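Chapter 7
Who Gets the Water? Rural Towns and Shared Rivers

Think about the last glass of water you drank. Where did it start out? For many people the answer is a river or a well miles away, in a place they have never visited, next to somebody else's fields. Follow that water uphill and you run straight into one of the liveliest subjects in local politics!

This chapter is set in the Trallero Valley, where 233 farms draw from the same river as the city of Lirnmont. For years the arrangement got little attention. Then the city began to grow, and its water department applied to build a pipeline from the upper valley.

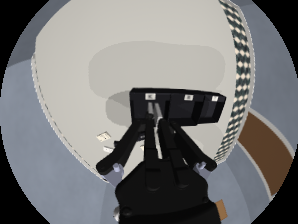
The first public hearing was held on 8th January in the village of Inthanon, population 1,147. So many people came that the doors were left open and latecomers listened from the steps in their coats. Mimoza Ionescu, who grows onions and seed potatoes on 252 acres below the village, spoke early. "I don't want Lirnmont to go thirsty," she told the panel. "I want to know what my ditch looks like in August."

Her question is a wonderful place to begin, and we will come back to it many times. It is about timing. A river that carries plenty of water in spring may be a trickle by late summer, exactly when crops need it most and when city lawns are being watered too. A yearly total can look generous on paper and still leave a field dry for the three weeks that matter.

Key terms in this chapter: water right, senior user, junior user, return flow, public hearing, easement.

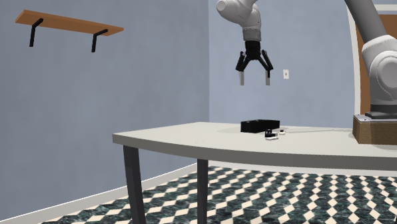
The second thing to notice is who had a seat at the table. The city had engineers and a lawyer. The valley had an irrigation district with one paid employee, and a box of handwritten flow records going back three generations. Those records turned out to be hugely useful, as you will see in Section 7.3, where you get to work with several pages of them yourself.

There was a third party as well. Ultero, a bottling company with a plant at the edge of Lirnmont, had asked the city for a larger supply and promised new jobs in return. Some valley families had relatives working there, so the argument ran through kitchens as well as meeting rooms. By February a petition against the pipeline had 2,000 signatures, and a good many came from inside the city. 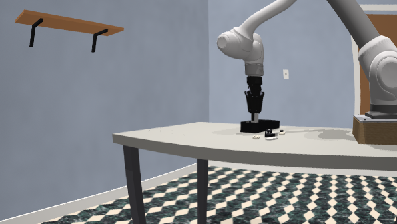 What is a senior user?

A senior user is a person, farm or town whose legal claim to the water is older than the claims of others on the same river. In places that follow this rule, senior users receive their full share first in a dry year, and junior users divide what remains.

Before you read Section 7.1, find out where your own tap water comes from and who else uses the same source. Bring your notes to class, along with a rough map if you can draw one.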